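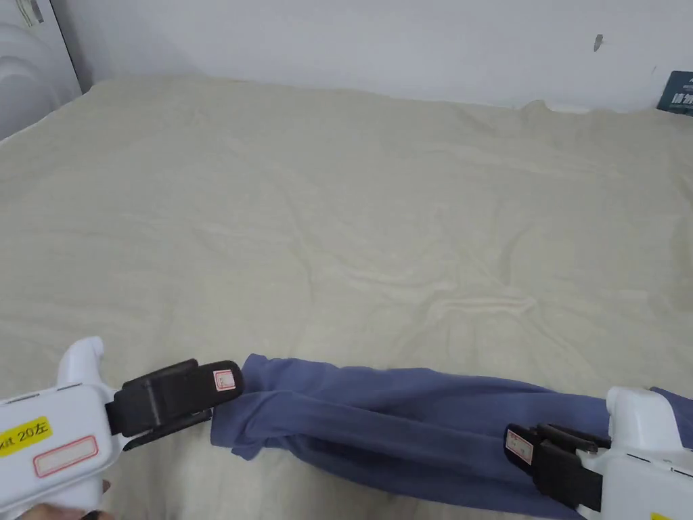
Staniforth House is looking for a housekeeper to join us from August, and if you like a well-kept room and don't mind stairs, we would love to hear from you. We are a small guesthouse on the hill road above Seldale, family run, with 8 bedrooms and a breakfast room that gets the sun until late morning. Guests come for the walking and the river, and a good many come back year after year and ask for the same room. We keep the bedrooms simple: a big bed, a pale cream duvet, a plain white wall behind it and not much else to distract from the view. A light cover like that is lovely to climb into at the end of a long day, but it does show every crease, so a good part of the job is a patient hand with the bedding, smoothing it down and tugging the corners until it sits the way you would want to find it yourself.

Print | E-mail this listing

The work is mornings for the most part. You would start at 8:30, when the early walkers are finishing their eggs, and be done by 2:30 unless there has been a full changeover, when it can run a little longer (and is paid accordingly). On an ordinary day you would strip and make beds, clean the bathrooms, dust, vacuum, restock the tea trays and take the linen down to the laundry room, which is in the old dairy across the yard. We do all our own sheets and towels. There are two big washers, a dryer, and a drying line that we use whenever the weather lets us, and we would be glad of someone who enjoys folding, or who at least has a good radio station in mind to make it go faster.

You would be working alongside Jirayu Saengthong, our head housekeeper, for your first six weeks. Jirayu has been at Staniforth House for 15 years and knows which windows stick, which guests want feather pillows taken away before they arrive, and how to get red wine out of a cream wool blanket. Please don't feel you need to arrive knowing any of this. We have hired people from hotels and we have hired people who had only ever cleaned their own homes, and both have done very well here.

What we do ask is that you are steady and kind, that you can be on your feet for a whole shift, and that you can carry a full laundry basket up two flights. There is no elevator, and we are sorry about that, but the building is old and the staircase is narrow. You should be comfortable saying good morning to guests and pointing them toward the footpath. You will also come across the things people leave behind, chargers and socks and paperback books and once a wedding ring, and we need to be able to trust you to bag them, label them with the room number and hand them in at the desk.

This is a permanent part-time position of five shifts a week, including one weekend shift. We pay above the usual rate for the valley and will tell you the exact figure when we first talk on the phone, so you don't waste a trip. Breakfast is yours if you want it, either before you start or at the break (most of us go for the break, when the pans have calmed down). You get paid vacation, two sets of work clothes and a contribution toward shoes. We close for three weeks in January and you are paid through those too.

Getting here is easier than it looks on the map. The Kendby bus stops at the bottom of our lane, and the first one of the day arrives in good time for the shift. The lane itself is steep and can be icy in winter, so if you are coming by bus in bad weather somebody will drive down for you. There is parking behind the dairy for those who drive, and a dry place for a bicycle.

To apply, please write us a letter or an e-mail. It doesn't have to be formal. Tell us a little about yourself, the kind of work you have done, paid or otherwise, and when you could start. Two names of people who can speak for you would be helpful. If you would sooner talk than write, call the desk in the afternoon and ask for Jirayu. We like to show everyone around before either side decides anything, so expect a walk through the rooms and a cup of coffee, and bring any questions you have. We read everything that comes in and will answer you either way.

Listing ref. 947 | Housekeeping | Seldale and Kendby

Shared 6 times | 0 comments

Follov Local Jobs uses cookies to remember your saved searches. Accept | Manage settings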